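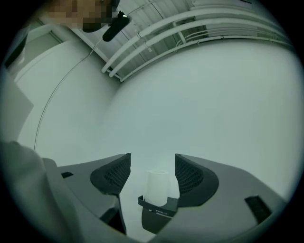

Section 4: Comparing finger pads and grippers

4.1 What this section covers

Use this procedure to compare two sets of finger pads on the Cavano hand-held gripper before you commit to one for a full recording run. The same steps apply when you are comparing the Cavano with the Ruchti gripper on the bench arm. Allow one session per pad set. Don't change the camera settings, the firmware or the room lighting between sessions, or the results can't be compared.

You will need:
Cavano hand-held gripper with wrist camera
Mesh-faced finger pads (fitted at the factory)
Smooth finger pads (spares tray)
2.5 mm hex key
Test objects, including at least one small upright roll
Lint-free cloth
Bench log, paper or spreadsheet

4.2 Fitting the pads

1. Power the gripper down and wait for the status light to go out.
2. Open the fingers fully by hand. They should move without catching.
3. Undo the two screws behind the left pad and slide the pad off towards the tip. Repeat on the right.
4. Wipe the mounting faces with the cloth. Grit under a pad tilts it, and the tips will then meet at one corner.
5. Slide on the new pads with the gripping surfaces facing each other. The pads are handed. If one won't seat, swap sides.
6. Tighten the screws until snug, then give each a further eighth of a turn.
7. Close the fingers slowly and look at the line where the tips meet. If you can see daylight along one side, loosen that pad, press it flat and retighten.

Caution: Keep your fingertips clear of the pads when you power up. The gripper may close a few millimetres during its self-check.

Note: Mesh pads hold paper and card well but pick up fluff from clothing. Brush them between sessions with a dry toothbrush. Do not use solvent. It softens the backing and the pad will need replacing.

4.3 Checking the camera view

1. Power up and open the Poltach viewer on the recording computer.
2. Select the wrist camera. The picture is round, with dark corners. Straight edges such as door trim and pipes will look curved. This is normal for the fisheye lens and no correction should be turned on.
3. Check that both pads show in the view, one either side of centre.
4. Place a small roll between the pads and tilt the gripper up towards the ceiling. A white object against a white ceiling is the hardest case for exposure, so set the exposure here. Lower it until you can see the edge of the roll clearly, then lock it.
5. Point the gripper back down at the bench. If the bench is now too dark to make out the test objects, add light to the bench. Do not unlock the exposure.
6. Turn face blurring on in the viewer before recording if anyone is likely to come into view. The lens is wide enough to catch the operator and people standing well off to one side.

Note: Small print on labels is not a useful focus target at this lens setting. Use the texture on the pads, or the card supplied with the viewer.

4.4 Running the comparison

1. Set the controller to profile 2 for both pad sets. Profile 1 limits the closing force and hides differences between pads.
2. Enter a session name. Use the pad type followed by the object, for example MESH-ROLL.
3. Stand the roll on the bench mat at the marked cross.
4. Start recording, pick up the roll, hold it upright for a slow count of five, turn your wrist to the left and right, and set the roll down on the cross again.
5. Log the result as held, slipped or dropped. Count any movement you can see between the roll and a pad as slipped.
6. Repeat until you have 87 logged picks, then stop. The viewer needs this many before it will draw the comparison chart.
7. Fit the other pads (see 4.2) and repeat from step 2.

Caution: Roll long sleeves up or pin them back. Loose fabric can drop across the housing and foul the trigger.

Caution: Route any cables away from the finger travel before you start. A cable pulled into the pads can be cut through.

4.5 Repeating the test on the Ruchti

The Ruchti mounts on the bench arm and has no hand trigger. Load the Disville controller program for the arm and run it at half speed. The program replays the same lift, hold and turn, so the log sheets line up. The Ruchti camera sits further back and shows less of the pads. Score slips from the side view in this case and mark the log accordingly.

4.6 Faults

Error 1014 at power-up: the fingers did not reach full travel. Check for a pad fitted on the wrong side, or something left between the fingers.

Picture drifts brighter during a session: exposure is not locked. Discard the session and return to 4.3.

Roll leans to one side when gripped: pads are uneven. Return to 4.2, step 7.

Trigger feels spongy: stop using the gripper and see Section 7, Trigger and linkage.

Section revised October 10, 2026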